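How Do You Teach a Robot Arm? You Show It!

Posted December 3, 2025. Clatbridge Science Pages for ages 8 to 11

Quick question. How did you learn to tie your shoelaces?

Probably not from a long list of instructions. Somebody sat next to you and did it, slowly, and you copied. Then you got it wrong. Then you got it a bit less wrong. Then one day, done.

Robots can learn like that too. Not all of them, but more and more.

The old way: write it all down

For a long time, if you wanted a robot arm to do a job, a person had to type out every move. Go left this far. Stop. Go down. Close the fingers. Go up. Every single bit of it.

Fine for a car factory, where the same door turns up in the same place all day long. Not so fine if things move about. Shift the door a hand's width to the side and the robot grabs thin air. It doesn't know any better. It was told to close its fingers there, so it closes its fingers there.

Try it at home. Write down how to butter a slice of toast. Give it to a grown-up and ask them to do ONLY what it says. Did you remember to say open the lid? Did you say which end of the knife? Messy. Very messy. Put newspaper down first.

The new way: show it

Two main ways to show a robot what to do.

Number one, by hand. You take hold of the arm and push it where it should go. The motors go floppy so you can move it easily. All the time, the robot is writing down where its joints are. Shoulder bent this much, elbow bent that much, fingers open. It's a bit like a dance teacher moving your arms for you.

Number two, by remote control. You don't touch the robot at all. You might hold a joystick, or a game controller, or a smaller copy of the arm that sits on your desk. Move the small arm and the big arm does the same. Bend the little elbow, the big elbow bends. The long word for this is teleoperation. "Tele" means far away, same as in telephone and television.

One go from start to finish is called a demonstration, or a demo for short.

How many goes does it take?

Lots. You'd get very bored.

Say we want the robot to pick up a small tube and stand it in a rack. One demo only shows it one way of doing it. What if the tube starts further away? What if the rack is turned a little? So we do it again with the tube over here. And again with the rack twisted round. And agian.

At the Cokudcombe workshop, where we went in November to find out about all this, one job took 26 demos before the robot had a proper try on its own. A harder job, with more steps, had 3,000 in the pile, and people took turns so nobody's hands got too tired.

Then a computer programme looks through all the demos and hunts for the pattern. When the camera sees THIS, the person usually moved like THAT. That hunting part is called training. Can take hours. Nobody has to sit and watch, so it's often left running over night.

Mistakes are useful

Funny thing. If every demo is perfect, the robot never sees how to fix a mistake. Then it slips a little to one side and has no idea what to do next. So teachers sometimes start a demo from a bad place on purpose, a little too far left maybe, and show how to get back from there. That's a demo too, and a good one.

What about a pretend robot?

Real arms are expensive. They bump things and spill things. So some teams practise inside a computer, in a made-up world that works a lot like a video game. It's called a simulation. There's a pretend table, a pretend rack, pretend shadows, and a pretend arm you steer with a real controller. Knock something off the table? Press reset. No mopping.

The view can be set low down near the robot's own fingers, so you see what you're reaching for. This one has a rack with rows and rows of little round wells, the sort of thing science labs use.

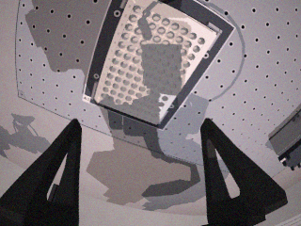
Bornau, commenting under this page, says the shadows were the hardest part when they had a go: you keep steering by the dark shape on the table instead of by the fingers, and then you're in the wrong place. Took them 13 tries to get one clean demo, and they'd like everybody to know they are normally very good at games.

Good tip, that. Shadows can also help, though. When something gets closer to a table, its shadow usually gets closer to it as well. Hold your hand under a lamp and lower it slowly. See the shadow creep in?

The tricky bit with pretend practice is that the real world is never quite the same. Real light changes. Real racks get scratched and real tables wobble. So teams often mix up the pretend world on purpose, with brighter lamps, darker lamps, the rack at odd angles. Then the robot has seen all sorts before it meets the real thing.

Be the robot! (a game for 2 people)

You need a scarf for a blindfold, a plastic cup and a sock rolled into a ball.

One of you is the robot. Blindfold on, sit at a table.

The other is the teacher. Put the sock down, put the cup down. Now hold the robot's wrist gently and move it to the sock, close the fingers, over to the cup, let go. No talking!

Do that a few times with everything in the same place. Then let the robot try alone.

Now move the cup. Does it still work? How many more demos does your robot need?

Swap over.

Words to know

Demonstration: one whole go at a job, saved so the robot can learn from it.

Gripper: the robot's hand. Often just a pair of fingers.

Simulation: a pretend world inside a computer.

Teleoperation: moving a robot from somewhere else.

Training: when the computer looks for patterns in all the demos.

Next time on the Clatbridge Science Pages: why is it so hard for a robot to fold a T-shirt?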